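Lifting after keyhole hernia repair, how long did you really wait?

Posted in Recovery & Everyday Life
August 27, 2026

Kazimír Kollár
I had my hernia done through the small cuts 5 days ago and I feel pretty good, which is sort of the problem. My discharge sheet says "no heavy lifting" and that's it. I work the stockroom at a garden supply place in Deltstead and my boss wants a date. What counts as heavy? Is a bag of groceries OK? Also I can't get comfortable at night and I'm sick of the recliner.

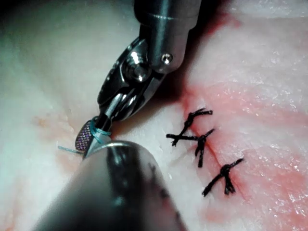
I did call the clinic but I'm on the callback list, so in the meantime I'd love to hear what other people were told.

Rosalía Alcaraz
Had mine in May! My surgeon said nothing heavier than a gallon of milk at first, and then I got a number in writing at the follow-up. Get yours in writing too, bosses love paper. I went back to my desk after 8 days but a stockroom is a whole different animal, so please don't copy me on that. For sleeping I put one pillow under my knees and hugged another one (hug it when you sneeze too, trust me).

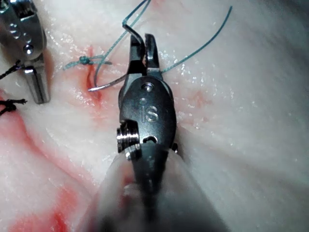

And drink way more water than you think you need, plus prunes. The pain pills back everything up and straining is the last thing you want right now. I walked to the mailbox and back every couple hours and that helped with the gas pain in my shoulder, which was weirdly the worst part for me.

Juraj Machala
groceries fine if you split the bags. I was off almost 19 days, warehouse job. ask for light duty

Kazimír Kollár
Thanks both! Clinic called back, nothing over ten pounds until they see me. Trying the knee pillow tonight.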